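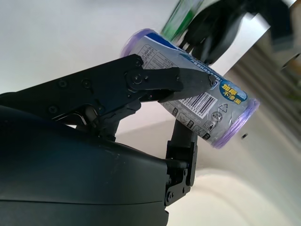 How often do the fingers on the Jitgate two-finger gripper need looking after?

Wipe them after every shift, check the screws and the pivot every 30 hours of running, and change the fingertips when the gripping face has worn smooth or starts to shine. Most of it can be done with the gripper still on the wrist.

Jitgate adaptive gripper: set-up and upkeep
Sold and supported by Brunet Handling, Eltonlow
Page last updated Dec 17, 2025

The Jitgate is an electric gripper with two linked fingers, made for picking mixed household goods: rolls, tubs, cartons, soft packs. It comes with the wrist camera bracket, a 2 mm hex key, one pair of spare fingertips and the flange screws. The wrist cable is ordered separately, in a short or a long version.

Fitting to the wrist

Power the arm down and lock it off. Offer the gripper up to the flange with the locating pin in its slot, start all the flange screws by hand, then tighten them crosswise. Plug in the cable last and leave a loop big enough for the wrist to turn fully both ways. If the cable pulls tight at either end of travel, move the clip further up the arm.

Fit the camera before you teach any positions. Moving it afterwards means doing the calibration again.

Setting the grip

Film-wrapped goods are the usual cause of trouble. Plastic wrap slides against the fingertip, and the natural response is to turn the force up until the pack is crushed. Start at the lowest force setting and raise it one step at a time until the pack stays put through a full wrist turn. For a roll of bin bags, close across the roll, near the middle if you can reach it. Gripping close to one end lets the other end swing when the arm speeds up.

Set the closing speed to 60 per cent for soft packs. Cartons can be taken at 90 per cent.

If you scan goods in the hand, check where the fingers land in relation to the barcode. A fingertip over the bars will stop the scanner reading it, and it is easier to change the pick position than to add a second scanner.

Cleaning

Use a dry lint-free cloth on the fingers and a slightly damp one on the housing. Do not spray anything at the linkage. Dust and scraps of film collect in the gap behind the fingers; open the gripper fully, switch off, and lift them out with a soft brush. Compressed air drives dirt into the pivots and should not be used.

Screws and pivots

Go over the linkage screws with the hex key and nip up any that turn. Then hold a fingertip between finger and thumb and rock it sideways. A little movement is normal. If it clicks, the pivot bush is worn and both sides should be replaced together. Put one drop of the supplied oil on each pivot and wipe off what is left on the plates.

Changing fingertips

Open the gripper, switch off, undo the tip screw and slide the old tip forward. Clean the seat before the new one goes on. Change both, even if only one looks worn, then run the zero routine from the service menu. Skipping the zero routine gives a false closed position, and thin packs will be dropped.

Faults we are asked about

Gripper stops partway: usually film caught in the linkage. Clear it and restart.
Gripper drops goods when the wrist turns: force too low, or worn tips.
Position drifts during the day: loose flange screws. Check these before you recalibrate.
No response at power-up: reseat the cable at the wrist end, then at the controller.

Spares and repairs

Fingertips, bushes and screw packs are kept in stock at Eltonlow. Complete grippers for repair should be sent without the camera. Write to Beverley Baxter in the service office for a returns number, or to Chang-ho Shin for help with set-up on an arm not on our list.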